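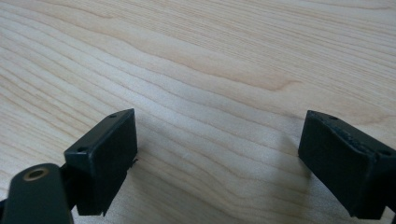 Charging at work: what we learned at the Usuga depot
Speaker notes, Nuala Buckley
Slot is 34 minutes including questions. Leave the clicker with Sherif Ashour when done.

Opening
Say who I am. I look after the staff parking lot and the pool cars at Usuga. I don't sell chargers and I'm not an electrician. Baltasar Requena did the electrical side and is in the second row, so send the hard questions to him.
Ask for hands: who has chargers at work already? Who has been told to get them by spring? If most hands go up on the second one, spend longer on the power section and skip the app.

Where we started
Two ordinary outlets on the back wall and an extension cord policy that people ignored. Five staff had electric cars. By August it was eleven, and there were arguments most mornings before 8:00.
We had quotes from Laltum and Skilari. Read out only the parts about parking spaces and trenching. Do not read out prices, both firms asked us not to.

Power
This is the part people get wrong, us included. We asked for twelve chargers at full power. The building could not feed twelve at full power without a new transformer.
Explain load sharing in plain words. The chargers split what is available. If three cars are plugged in, they charge fast. If twelve are plugged in, they all slow down. Most people are parked for eight hours, so slow is fine.
Give the one figure: 525 feet of trench in the first plan, because the spaces were on the far side of the lot. We moved the spaces next to the electrical room and most of that went away. Pause here, people usually write this down.

Who gets to plug in
First month: first come, first served. It went badly. Cars sat full until five o'clock.
Second month: a four-hour limit, with a text message when the time is up. Better, but the night shift hated it, and they were right. No limit after 6 p.m. now.
Pool cars have two spaces of their own. Arnulfo Carhuamaca will tell you they need three. Let him say it if he wants to.

Paying for it
Staff pay per kilowatt-hour, taken from payroll. We started with it free and changed it after the first winter. Expect complaints. We gave 30 days' notice and I would give 60 next time.
In the first year we logged 2,480 charging sessions. Don't compare this with other sites, the lots are too different.

Upkeep
Cables get dropped and driven over. Buy hooks. We replaced two connectors — both on the end space where the delivery trucks turn.
Snow: tell the plow driver where the posts are before it snows.

Questions
Likely ones: visitors (yes, with a code from the front desk), plug-in hybrids (same rules), fire insurance (ask your own insurer, don't guess).
Elvira Condori has copies of our parking rules at the side table. Take one and change the names.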